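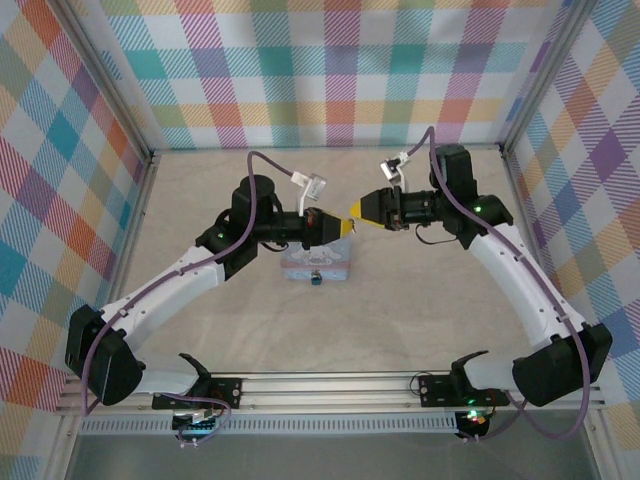

The cloth that went home

By Snædís Þórarinsdóttir

When I first came to Dundisside, I had one suitcase and a blanket that my grandmother wove. The blanket was grey and brown, like all the blankets in our valley, and my landlady looked at it with pity. The next morning she put another one on my bed, with squares of pink, yellow and green. "For the winter," she said. It was then October, and I slept under both until May.

I did not know that the second blanket had a history. It came from the Iltmont mill, at the lower end of the town, where the river makes a turn behind the bus station. The mill closed before I arrived, but its checks are still everywhere in Dundisside. They are on the chairs in the dentist's waiting room, on the cushions of the ferry, and cut into small coats for dogs.

Checked cloth is older than anybody can say. If you have two colours of thread and a loom, the check comes almost by itself, as each stripe going up must cross each stripe going sideways. Where the same colours meet, the square is strong. Where two different ones meet, the eye mixes them and sees a third. The weavers at Iltmont called these mixed squares "the cousins", and a good designer was one who thought about the cousins first.

The mill's pattern books are now kept in two rooms above the library. There are 21 books, and inside them 2863 small pieces of cloth, glued in rows and numbered by hand. I spent four afternoons with them. The early books are dark: bottle green, navy, a red like old brick. Then, quite suddenly, the pale colours start, and the pages look as if somebody opened a window.

The person responsible for this change was a dyer called Oyelaran, who joined the mill as a young man and remained there until he retired. The owners wanted dark colours because they hid dirt. Oyelaran wanted lilac. He made a trial length in his own time and hung it in the front office, where the buyers had to walk past it. One of these buyers had a shop in Dinard, on the French coast, and she ordered 147 blankets before she had taken off her coat.

After Dinard came orders from hotels and from a shipping line, and in its best year the mill sold 4000 blankets. I have seen the order book of that year. The handwriting becomes worse and worse towards December.

What I like most in the pattern books are the mistakes. A wrong thread was not always thrown away. Sometimes the piece was glued in with a note beside it: "too much orange, but keep", or only "why?" One lemon and grey check has the note "Mother says no". It was never woven for sale, and I think Mother was wrong – it is the prettiest on the page.

The library opens the two rooms in the afternoons, and you must ask at the desk for the key. Bring a pencil, as pens are not allowed, and wear something warm. The heating does not reach the upper floor.

My own Iltmont blanket is thin now in the middle. Last winter I repaired it with wool from my grandmother's valley, brown on pink, and my landlady, who is ninety and still has opinions, told me that the stitches were too big.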